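How to Sort a Drawer Full of Old Cables (Without Buying a System)
By Maxence Caron
February 2019

Every winter somebody tries to sell me a method for this. Color-coded ties, a label printer, an app that scans stickers. I tried most of them, and after a couple of years I had the same drawer with more plastic in it. What follows is duller and costs next to nothing. I can't promise you'll enjoy it, and if you only own a handful of cables you can stop reading and go put them in a shoebox.

Start by getting everything into one place. By everything I mean the drawer, the bag in the closet, the box from the last move, and whatever is behind the TV that isn't plugged into something you use. Don't sort as you collect. People who sort while they collect end up sitting on the bedroom floor reading the side of an old phone charger, and the job dies there.

You need two containers with high enough sides that things don't slither out. One is for keeping and one is for leaving. Most guides want a third one marked "maybe." Skip it. I had a maybe box for 4 years and the only thing I ever took out of it was a flashlight. 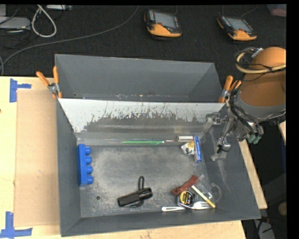 Plain gray bins on a light wooden table, cables still on the carpet.

Now pick up one cable at a time and ask what it plugs into. You should be able to name the device. "Some kind of camera" doesn't count. If you can name it, go and check that you still have it, and that it still turns on. I was sure I had a printer that needed one particular square-ended lead. I had given the printer away.

Power adapters need more care than the rest, and this is the one part where I'd ask you to slow down. The plug fitting the hole tells you very little. Read the label on the adapter and compare it with the label on the device. The voltage should match, the polarity should match (there's a small diagram with a plus and a minus), and the current rating on the adapter should be the same as what the device asks for or higher. If the print has rubbed off, I'd let the adapter go. Any adapter with cracked casing or bare wire goes too, whatever it used to run.

Once you've been through the heap, coil what's left. There's a whole literature on coiling, and the over-under method has fans who will follow you around a party. It does help with long audio and extension cables. For a short USB lead I can't tell the difference, and I have tried. Make a loose loop the size of your hand, don't wrap it tight around anything, and don't bend it hard where it meets the plug. That last spot is where mine always fail.

For ties, use strips of cheap hook-and-loop tape or the twist ties off bread bags. Rubber bands go sticky in a warm closet. Zip ties are fine until you want the cable.

Labels next. Masking tape folded over into a flag, and a pen. Write the name of the device and nothing else. I used to write the date I labeled it as well, and I have never once wanted that information. My friend Romain Jacquet swears by the Stirkutine label kit and says it has changed how he works. I've seen his desk.

Store by what the cable does. Power in one bag, video in another, everything that charges a phone in a third. Freezer bags work well. You can see through them and they stack upright like files. If you've read that you should store cables by length, I'd like to know who is out there looking for a cable of no particular type that happens to be long.

As for the leaving pile, don't put it in the trash. Many towns and some electronics stores take old cables for recycling, but rules vary, so call before you drive over with a bin in the back seat. Working chargers for common phones may be worth offering around first. I wouldn't bother trying to sell any of it. I listed a lot online once and got 2 messages, both asking if I'd ship for free.

Do the drawer again in March, quickly, while you still remember what the flags mean. If anything has crept back in without a name on it, out it goes.

Recent posts
Do You Need a Drawer Divider? (Probably Not)
Mallet or Hammer: Putting Together Flat-Pack Shelves
The Welenov Folding Method, Tried for a Month
Cleaning Out a Garage in Gusthorpe
What to Do With Old Remotes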